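Boards > Catering Supplies > Disposables and Storage

Topic: Stacking and separating paper cups for the staff canteen

MBhatt_Facilities
Members are invited to comment on the draft storage guidance for the Walberg canteen. The present delivery consists of 2,731 paper cups, and the question before us is whether they should be kept nested at the serving point or separated before service. The pleated cups are the harder case. Their ribs catch on one another, and the rolled rims sit very close together towards the bottom of a stack. 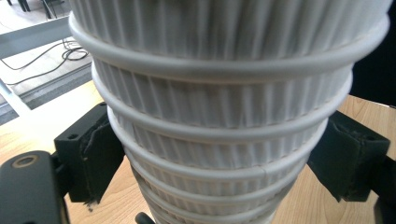
How should a nested stack be stored?
Store it upright in a dry cupboard, with a clean sleeve over it until it is needed.

I would propose a limit of 140 cups per shelf.
Madhu Bhatt

Sisodia_A
I must respectfully disagree with the proposed limit. A shelf figure says nothing of the height of each stack, and height is what causes cups to jam. At the Hiro site we keep our stacks short and take cups from the open end, one at a time, holding the cup by its side and keeping fingers away from the rim.

kong_stores
The previous contributor's method is sound but slow. In March our counter staff asked for cups to be set out singly before the morning break, and queues were shorter as a result. I accept that this takes up more table space.

MBhatt_Facilities
Thank you both. Space is a fair concern. A tall stack occupies very little of a table, whereas a single cup laid on its side takes up a good deal of room for what it is.

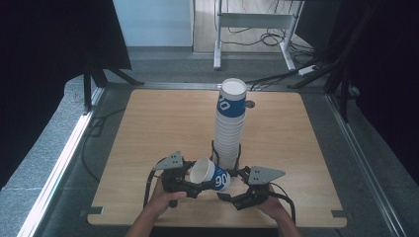

For that reason I remain in favour of nesting, with no more than 3 stacks at any serving point. Cups removed but not used should be placed in a separate tray and should not be returned to the stack.

Sisodia_A
I can support the separate tray. I continue to oppose a fixed number of stacks. May I also ask that the guidance deal with cans? Ours share the cupboard with the cups, and a heavy can placed on the same shelf will sooner or later crush a rim.

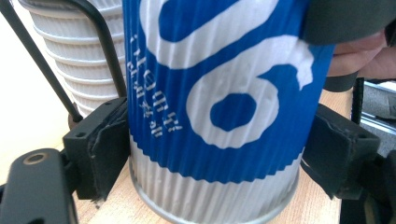
Ridged can with blue print and a silver rim.

MBhatt_Facilities
Agreed. Cans will be assigned to the lowest shelf and the wording amended accordingly. The limit on stacks will stay in the draft pending further comment.

Comments (3)

brovon_canteen
We adopted the lowest shelf rule for cans last year and have no complaints.

kong_stores
I should prefer the draft to state who refills the serving point.

Ankit Sisodia
My objection to the limit stands. Please record it with the draft.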